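Moisture Uptake in Oiled and Unoiled Wood Worktops
Project report, Materials Laboratory II
Mhairi Chisholm and Horațiu Sârbu

1. Aim

The project compared how quickly oiled and unoiled beech takes up water from humid air, and whether the end grain accounts for most of the gain. Worktops in shared workshops are usually oiled on the upper face only. The underside and ends are often left bare, and the boards cup as a result.

2. Samples

Nine blocks were cut from a single offcut supplied by the Arkdale joinery shop. Three were left bare, three were oiled on all faces, and three were oiled on all faces except the ends. The oil was a plain linseed product applied in two coats with a day between them. Blocks were sanded to 180 grit before the first coat and wiped with a dry cloth.

The blocks were dried in the oven until two successive weighings agreed, then weighed again after oiling. The second figure was used as the starting mass, so the oil itself does not appear in the results.

3. Exposure

All blocks were kept in a sealed cabinet over a saturated salt solution for 676 hours. Cabinet humidity was set at 68 percent and logged every hour. Blocks stood on plastic mesh with at least 5 cm between them. Weighings were taken each morning for the first week and every third morning after that.

Plank-built tops add a further variable, as each strip can move by a different amount and load the glue line beside it. Glue lines were outside the scope of this work.

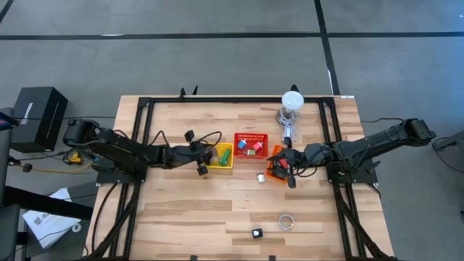 4. Results

The bare blocks gained mass fastest and had leveled off by the end of the second week. The fully oiled blocks gained more slowly but were still rising when the cabinet was opened for the last time. The blocks with bare ends fell between the two and followed the bare group closely for the first three days.

One fully oiled block behaved like a bare one. A small split was found in one end after the test. Its readings were kept in the tables and left out of the averages.

5. Discussion

Oil slowed the uptake and did not prevent it. The early rise in the third group is consistent with water entering mainly along the grain. The test ran too short to show whether oiled and bare blocks would reach the same final mass. Niven's course notes suggest that they should.

6. Further work

A longer run is planned in March using full-width boards from the Grarndale store, with cupping measured by dial gauge at the center of each board.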